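The Year I Tried to Like Breakfast

Apr 17, 2023

My grandmother believed that people who skipped breakfast ended up in prison. She had no data. What she had was a neighbor's son who left the house every morning on black coffee and was later arrested over some business with a boat. Case closed, eat your egg.

I skipped breakfast from age nineteen until last spring and have so far stayed out of jail, though I did once get a very stern letter from a library. Then my doctor, a pleasant man who eats almonds while he talks to you, asked what I had in the mornings. I said "email." He wrote something down. I've never liked it when they write something down.

So I became a breakfast person, or at least I started standing in the kitchen at seven looking like one.

Phase one was oatmeal. Everyone who loves oatmeal will tell you that you've been making it wrong, and each of them has a different wrong in mind. Maj-Britt Söderlund at work toasts hers dry first. Jitendra Bansal puts salt and black pepper in his and looks at my brown sugar the way you'd look at a man wearing a cape to the bank. I tried both of their ways and then a third way from the back of the canister. All three tasted like waiting for a bus.

Phase two was smoothies, and we'll be brief. I don't want to drink spinach. I especially don't want to drink it out of a jar while my downstairs neighbor bangs on her ceiling over the blender. She was right, by the way. It sounded like gravel going down a slide.

Phase three was going out. There's a diner called Rarkunine two blocks from me, and for most of a month I sat at the counter like a detective with a failing marriage. Eggs, rye, hash browns, coffee in one of those mugs that could stop a bullet. I loved it. I also gained a little weight and found out what a month of eggs costs when another person cooks them, and that was the end of phase three. I still wave through the window when I go by. The guy at the grill has never waved back.

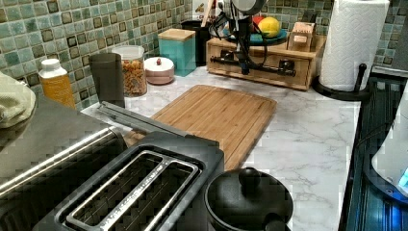 Which left toast. I had been too proud for toast. Toast is what you give a person with the flu. But it asks nothing of you, and at seven in the morning that's about what I have to give. I get decent bread from the Nguyen bakery, I slice it too thick, and I put on whatever's open. Butter most days. Peanut butter if there's a meeting. Once, in a dark week, cream cheese frosting, and I'd do it again.

Carter Després, who has been my friend long enough to be rude about it, says this doesn't count as breakfast. According to Carter you need a protein, a fruit and "something with seeds." Carter also eats cold lasagna over the sink at 11 and calls it brunch, so I'm taking his views under advisement.

I went back to the doctor last week. He asked about my mornings again, and I told him two slices of toast, every day, sitting down. (Sitting down is a lie. I lean.) He nodded, ate an almond, and wrote something down.

Next up, he'd like to talk about vegetables. I told him I'd email.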